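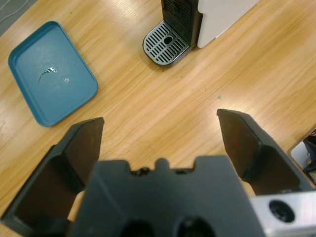 ## December 2023, coffee corner

Moved the coffee machine onto the wooden table, where it looks as if it pays rent. The blue-green tray sits next to it, slightly crooked. I straightened it twice this morning and have now decided that crooked is a style.

The tray has a shiny smear on it and a small white dot I am choosing not to investigate. There's also a teal speck on the wood, same color as the tray. I'd worry the tray was shedding, but it came from the Posden outlet, so of course it is.

Descaling is due. The Savcombe booklet wants it done every 130 cups, and I stopped keeping track in November, at 34, out of self-respect. The kit costs 6 dollars. I have spent more than that avoiding it, mostly at Tzanetos on the corner, where the coffee is worse and comes with a lid.

Tomorrow: wipe tray, buy kit, find the booklet again.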